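Setting up a shared tabletop for handover work: separation, speed and stop rules

Revised in April by Regula Koller, Cernbridge test floor

This page covers the setup and running rules for sessions in which a person and a two-handed robot work at the same table on small household items. It assumes a fixed-base humanoid upper body, one operator at the console and one participant across the table. It does not replace the site risk assessment. If the two disagree, follow the risk assessment and tell me so I can correct the page.

Before you start

You need the signed risk assessment for the cell, the current joint limit file, a working stop button on each side of the table, and a second person on the floor. The console operator does not count as the second person. Solo running is allowed only with the arms unpowered.

Check that the limit file loaded is the one named on the cell sheet. Thomas Fontana found an old file on the Tierney cell last winter after a software rollback, and the arms had been running at the factory speed for a whole morning. The console shows the file name in the bottom bar. Read it out loud and have the second person check it against the sheet.

Step 1. Mark the zones

Divide the tabletop into three strips running left to right. The strip nearest the robot is the robot zone. The strip nearest the participant is the person zone. The middle strip is shared, and only one party may have a hand in it while the arms are moving under power.

Enter the zone boundaries in the console as well. The software boundary is the one that slows the arm. Where the two differ, move the software boundary toward the robot until they agree.

Step 2. Choose and place the items

Use items that weigh little, have no sharp edges and can be crushed without harm to anyone. Sealed snacks, soft packets, small plastic boxes and paper are fine. Glass, open liquids, blades and anything under pressure are not. A sealed cup or pouch is acceptable as long as the grip force limit has been set below its burst point - test this on a spare with the participant away from the table.

The participant places the items. Both robot hands stay at rest while this is done, with motion inhibited at the console and the inhibit light confirmed by the second person. A hand that looks parked is not evidence that motion is inhibited.
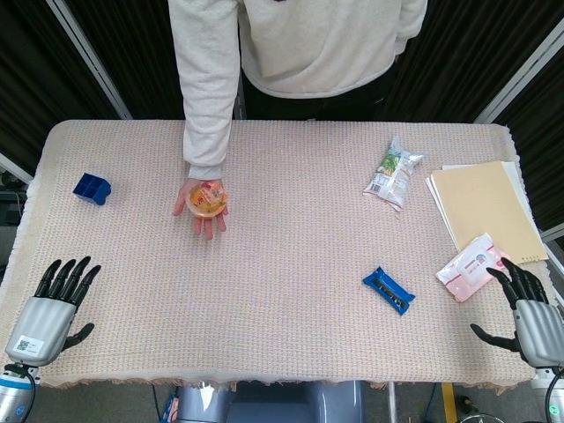 Leave a gap of at least 15 cm between any item the robot will grasp and the nearest item it should leave alone. Stacked or overlapping items are allowed only when the task calls for them, and the stack then counts as one item for the spacing rule.

If the table has a cloth on it, pull it flat and check that it does not slide when pushed with one finger. A fingertip that catches the weave will drag everything on the table. Loose threads at a hem should be kept out of the robot's reach.

Step 3. Set speed and force

With a person inside the marked floor area, hand speed in the shared strip is capped at 143 mm per second. Outside the shared strip the cell sheet value applies. Do not raise either one to save time on a long session.

Finger force is set per item. Start at the lowest setting that holds the item still and go up one step at a time. Record the final value. The default in the Keltent grip profile is too high for thin-walled containers and should be treated as a ceiling.

Step 4. Run the handover

1. Participant withdraws both hands to the person zone and says "clear."
2. Second person repeats "clear."
3. Operator releases the inhibit and starts the motion.
4. Robot completes the move and returns to rest.
5. Operator sets the inhibit and says "held."
6. Participant may reach in.

For direct hand-to-hand transfers, the participant presents the item on an open palm and does not close the fingers until the robot hand has released and backed off. Sleeves should be fitted at the wrist or pushed up. Lanyards, rings and watches come off before the session.

Step 5. Stops and restarts

Anyone may call a stop and does not have to give a reason. After a stop, repeat the sequence from item 1, even if the arm had not moved. Two stops for the same cause end the session until Darragh Ó Flaithearta or I have looked at the log.

Test both stop buttons at the start of every session and again after any break longer than 15 minutes. Log each test on form 783, including the ones that pass.

Floor and cables

Keep cables out of the participant's path, and tape down any that have to cross it. Replace floor tape when an edge lifts. The participant needs a clear step back from the table, so keep chairs and cases out of that space.

Questions on the limit file go to Tsion Woldemariam. Copies of form 783 are in the rack by the Cenetside door.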